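Search this site Enter keywords Go

In Defense of the Pretend Kitchen

By Rizwan Minhas

Every October a parent asks me when the robotics club is going to get a real robot. I coach the club, and I have learned to chew slowly while I think of an answer.

My students work in simulation. They write code, press run, and watch an arm on a screen try to do something useful with cookware. Two years ago we built machines out of kits, and what they mostly learned was who had the small screwdriver. The other schools in our league still do it that way. Good for them. They also sell a lot of candy bars.

A simulated pot can be dropped 227 times before lunch and the only thing that suffers is a sophomore's pride. I'd like to see the candy bar budget that covers that.
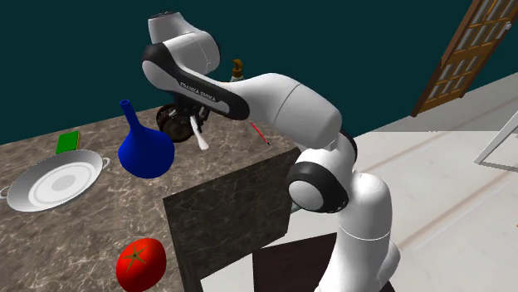

What the Judges Want

At the Kyei Invitational, our kids showed a Franka arm at a marble counter, with a pot, a blue vase and a tomato for it to worry about. A judge asked where the robot was. One of them pointed at the laptop. We got 20 points out of a possible lot more.

The winning entry was a cart that rolled forward and stopped. I have nothing against stopping. But my team had spent weeks arguing over how a gripper should come down near a pot, and that argument is the subject I thought we were teaching.

Let the league add a simulation category. It can borrow our laptop.

2 comments

Dametti: My daughter drops real pots at home. Can she get credit?

Eletti: We had the cart. It was harder than it looked.

Contact | Copyright 2018 | Back to top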